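# Write the Benign Spill into the Standard

Most of the written guidance on two-arm benches concerns the person standing next to them. It covers speed limits, stop buttons, reach envelopes and signage. That work is mature and I have no quarrel with it. My complaint is with the layer underneath: the house rules that say what the arms may do to the glass, and what a log entry must contain when the glass or its contents end up somewhere else.

I spent part of October reading the house rules of 11 groups that run transparent labware on paired arms. The longest was 17 pages. Four of those pages covered cable labels. The word "droplet" did not appear in it.

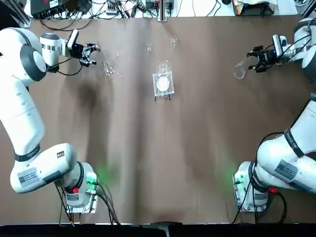 *Paired arms over a papered bench. The right gripper has a clear cup at a tilt; the left is open near a small flask.*

Clear glass on a matte surface is a hard case for any perception stack. What the cameras get is mainly rims and highlights, and a cup lying flat may be two bright arcs and nothing else. A rule that says "confirm the object is present before grasping" assumes a confirmation method, and few of the documents name one. The Homari bench guide does. It asks for agreement between a wrist view and at least one fixed view before the fingers close, and it treats disagreement as a stop. I think this is correct and should be copied without edits.

The same guide is weaker on what happens after release. It requires that a vessel be "returned to a stable position." A stable position is undefined. A tube on its side is stable in the mechanical sense. It will stay there all afternoon. It is also in the path of the next reach, and if it had anything in it, that is now a separate matter. I would replace the phrase with three checks: the vessel's intended orientation, its distance from the nearest other vessel, and whether the surface under it is clear.

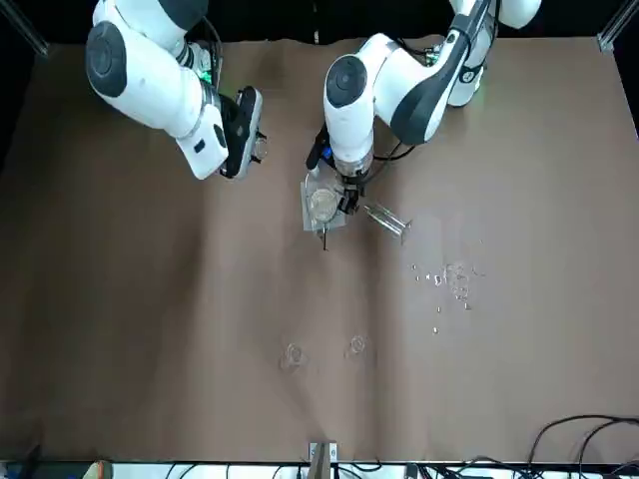
Surface condition is where the gap is widest. Small clear spots on a covered table may be liquid or may be beads, and a camera at working distance often cannot tell which. Operators tend to log neither, on the reasoning that water is harmless and beads can be swept up. I disagree with the reasoning. The log serves the person who reviews the run later and has to decide whether a slip came from the controller or from the table. Grilel's log format has one field called "incident," with yes or no as the allowed values. In a batch of 2,439 runs they shared with me, 153 were marked yes. I could not find out from the records what any of the 153 were.

My proposal is a middle category. Call it a benign surface event. It covers any material on the work surface that was not there at the start of the run, that poses no hazard to people, and that does not by itself stop the run. It needs a timestamp, a rough location and a note on whether the material was identified. "Unidentified" should be an allowed answer and should carry no penalty.

Aisling Cronin, who maintained the Ansari rules for several years, has argued against this. Her view is that every added category lowers the quality of all the others, as operators begin to pick whichever one closes the form fastest. She is right that this happens. I would still take a badly filled middle category over a binary one, which forces the same operator to choose between an alarm and silence. 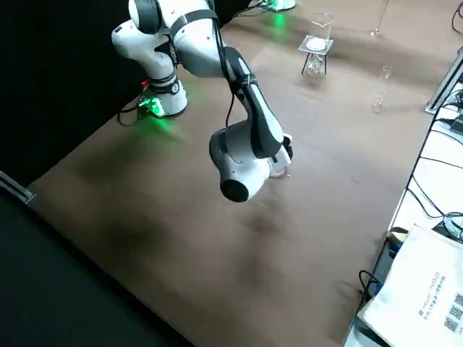 *Beaker on a raised clear stand, with a second vessel beneath it. The gripper's fingers are closed on nothing.*

A second item concerns stacked fixtures. A vessel on a raised transparent platform, with another vessel underneath, presents two sets of rims through one pane. Several rule sets permit this without comment. Porano's forbids it outright, and that goes too far, given how many ordinary procedures put something on a stand. A workable rule would permit the stack if both vessels are registered by position before the run and neither is grasped on vision alone.

The third item is pouring. When one arm tilts a vessel over another, the receiving vessel should be on a support whose footprint has been checked, and the second arm should have a stated role. "Idle" is a role. "Holding" is a role. What I see in most procedures is that the second arm's state during a pour is whatever the previous step left it in.

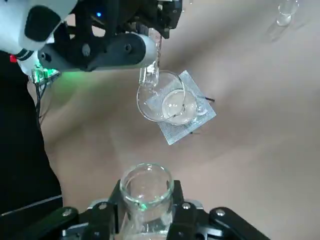
A gripper that holds an open flask while its partner pours is carrying a load and a risk of its own, and the procedure should say how long it may do so and what it does on a fault. The default on most controllers is to hold position. For an upright flask that is usually acceptable. For a beaker at a tilt it is not, because holding position means the pour continues. The fault response has to be written per arm and per step.

None of this requires new hardware. The surface-event field could be added to an existing form on a Sunday. The per-arm fault table takes longer, around a week for a bench with a settled set of procedures, and I would start with the pours.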